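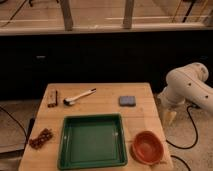
So I finally made it to the open day at the Vekside timber yard, after missing it two years running (one year a cold, the other year a wedding). It's 204 steps up from the car park at Dokurville if you take the river path, and yes, I counted, and no, I wouldn't do it again in those shoes!

I'd booked the eleven o'clock tour, which was lucky as the afternoon ones were full by the time I got my badge. Our guide was Raffaele Bianchini, who has been at the yard since he left school and talks faster than anyone I've ever met. He started us off in the drying sheds, where the boards sit in stacks with thin strips between them so the air can get through. The smell in there is wonderful. I'd have stayed all morning, but a man at the front kept asking about moisture meters and Raffaele moved us along.

Next came the saw shed. They only ran the big saw for a few minutes, with all of us behind a yellow line wearing ear defenders, and my goodness, you feel it in your teeth. The log was an oak that came down near Shezi in the April storms. A woman next to me said she used to walk her dog past it, and she looked quite put out to see it turned into planks.

My favourite bit was the old joinery shop upstairs, where they glue up tabletops and shelves. You can have a go at planing an edge yourself. Mine came out with a dip in the middle you could have rolled a marble down, but the lad in charge was very kind and said the grain was awkward. There's a ledger up there too, open under glass, showing an order for 1,129 fence posts for one farm. I'd love to know how big that farm was.

Lunch was a let-down, I'm afraid. One van, one long queue, and they'd run out of the cheese pasties before I got anywhere near it. Bring sandwiches. The tea was good and hot though, and there were benches by the mill pond with plenty of shade.

Before going home I had a rummage in the offcuts barn, which is cash only (they do tell you on the leaflet, I just hadn't read it). I came away with a lovely bit of ash for a shelf and a bag of scraps my brother wants for carving.

If you're coming from the Nuleck side, get the early bus, as the next one doesn't stop at the yard and you'll be walking up from the crossroads. They're doing another open day in the autumn and I've already put my name down for the spoon carving.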